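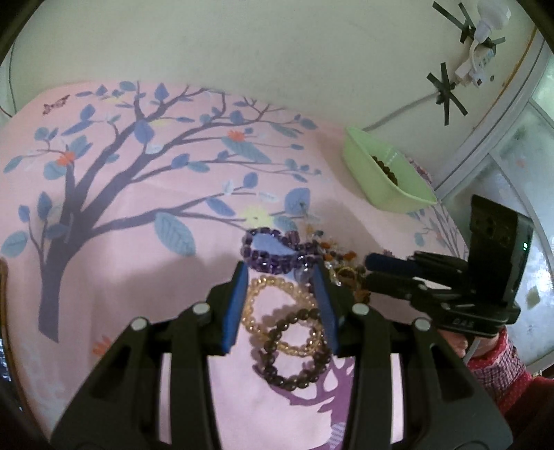

Can a machine tidy up a pile of bracelets yet?

Sometimes, slowly, if the pile is small and the bracelets are stiff. Leave one on its own on a flat surface and a decent arm will probably get it into a bowl. A tangle is still a mess, and I wouldn't leave one running while I went to the store.

OK so. That's the short version, for those of you who only wanted the short version. Long version – I've been stuck on this for two weeks. Started in April with a bet at Pliltell over whether sorting jewelry is harder than folding towels. I said jewelry. Still say jewelry.

Towels are big. You grab a corner wrong, you still have a towel. A bracelet on elastic is a loop that changes shape the second you touch it. Pinch one bead and the rest swings. Pinch two and maybe they belong to differnt bracelets. And the beads are shiny or see-through, half of them, so the camera is guessing where the edge is. 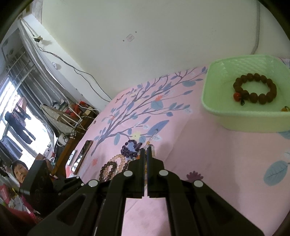

Posted by Rehema Rashidi | 10 May 2020 | Filed under: chores, robots, complaining

A green plastic bin to drop things in, bracelets out on a patterned pink cover. Sounds like a five minute job. For a person it's less. But think about the background – printed branches, leaves, little orange flowers, and then orange beads on top of that. My own eyes have to work at it a bit. Plain gray table in a lab, sure, any demo looks good.

Grip is the other thing. Two fingers. You and I scoop, we hook a loop with a pinky, we rake the whole lot toward the edge with the side of a hand. Two flat fingers can pinch and thats about it. I tried doing it at home with kitchen tongs (go on, try it). 15 bracelets, took me 38 tries because I kept pulling up two at once and having to shake one off. And I have a brain and everything.

The Athumani people have a nicer arm than ours and their videos are great. Asked how many takes. 69, for a clip of one necklace going in a drawer. Respect to them for telling me, most don't.

Where I've landed for now:

Putting away hard stuff, cups, blocks, remote controls – close, I'd say. Laundry – meh, getting there. Anything on a string – no. Not in a real bedroom with stuff everywhere and somebody's phone right there by the bed.

Kunadholm keeps saying two years. Bristwood says five. I'd go with Bristwood and add some.

More when the new finger pads show up, they were suposed to be here already. Also I still haven't been paid for the bet.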